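Office of the League Historian
Annual Report to the Member Clubs, Section 4

The Office has been asked to rule on the standing of Jeferson Amaral, who appeared for both the Ondum baseball club and the Liveck football club and whose record has been in dispute for some time. The facts are set out below as the Office received them.

Mr. Amaral played 1,532 games for Ondum, all of them in center field. His batting figures are ordinary and are not contested. In January of his final season he reported to Liveck as a defensive back and played in three games. The league's rules did not then forbid a man from holding two contracts, as no member had thought to ask.

The dispute concerns the third football game, played at Rirnomik in heavy fog. According to the official score sheet, Mr. Amaral intercepted a pass at his own five-yard line late in the fourth quarter and ran toward the opposite end of the field. The sheet records no tackle, no score and no step out of bounds. The clock ran down and the officials went in to dress. Mr. Amaral was not seen again that evening.
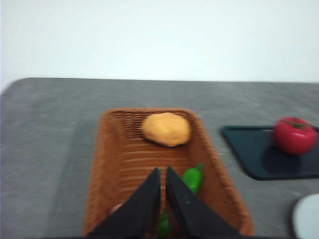

Liveck holds that the play was never whistled dead and that the return therefore remains in progress. Rirnomik holds that a game must end, and that it won this one by four points. Both clubs have submitted their positions in writing every year, and the Office thanks them for their patience.

New testimony was received this year from the town of Conceição, which lies on the coast road well beyond the Rirnomik end zone. A retired schoolteacher there stated that a man in a football uniform came through the town on foot before sunrise, carrying a ball under his left arm. She offered him coffee. He declined politely and asked whether anyone was behind him. She looked down the road and told him no – and he thanked her and went on at the same pace.

The Office finds the witness reliable. It notes that Mr. Amaral was known at Ondum for running out every ground ball, including those plainly foul, and that his manager had spoken to him about it more than once.

It is accordingly ruled that the interception shall stand and that the yardage shall be left blank until it can be measured. The result at Rirnomik is listed as pending. Liveck is directed to keep Mr. Amaral on its active roster and to leave the gate at the north end of its stadium unlocked at night.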